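Progress report to Gelta, January 2020
Besar block sorting, Sivstead

The grant paid for 650 colored blocks and a set of small plastic baskets. The blocks arrived in good order. The baskets arrived late, and I have more doubts about them than I did when I signed the order.

The plan says that each color of block gets one basket, and that a full basket is then packed for the classroom kits. We have sorted 200 blocks so far. That figure looks fine on a chart, but it says little about whether a basket holds one color when it leaves the table, or whether anyone opening it would know which color to expect. I would not use it to argue for the second payment.

My main objection is to the basket colors. We bought red, black and blue, and we have red and green blocks to put in them. On the table the red basket has green blocks in it, while red blocks are split between the black basket and the blue one. The plan allows this. I still think it invites mistakes at packing.
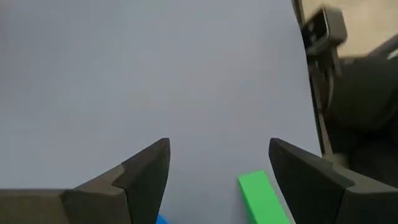
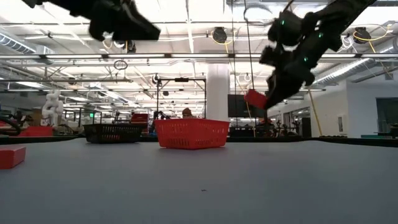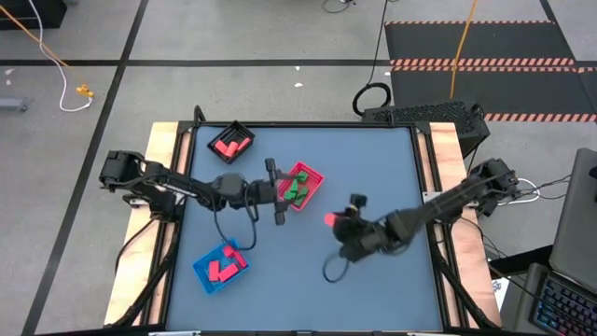

Vasić, having read the draft, objects that the basket color was never meant to match the block: a label on the rim would do the same job for less money, and the report "makes a shopping problem sound like a sorting problem." Matching baskets would also have to be ordered again for every new color.

I accept the point about money. I am less sure about labels, which we tried on the last kits and which came off in storage. We will run both ways in February, labels on half the baskets and none on the others, and keep a tally of wrong blocks at packing. Until that is in, please treat the target of 3000 sorted blocks as unconfirmed. No further baskets have been ordered.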